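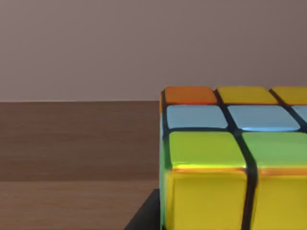
Chez Histdale, à Homton, les opérateurs du conditionnement passent désormais la première heure de leur poste devant un écran. L'atelier emballe des jeux et des casse-tête pour plusieurs marques, et le bras automatisé livré en janvier par Majimbun apprend chaque nouvel article en simulation avant de le toucher en ligne. Un Rubik's cube de synthèse posé sur une table en bois, avec ses autocollants orange, bleus, verts et jaunes séparés de plastique noir, sert aux exercices de prise. L'opérateur lance les essais, relève les échecs et corrige les consignes.

Sur les 33 salariés de l'atelier, 18 ont suivi la formation, étalée sur six semaines. Deux ont préféré passer à l'expédition. La direction n'a supprimé aucun poste, mais elle ne remplace plus les départs en retraite sur la ligne.

Le travail fatigue autrement. Les douleurs au poignet ont reculé, selon les équipes du matin, qui se plaignent en revanche des yeux et du bruit des alarmes. La prime de cadence a disparu et son remplacement se négocie toujours. Le site de Juravton, qui doit recevoir le même matériel, attend l'accord pour fixer ses horaires.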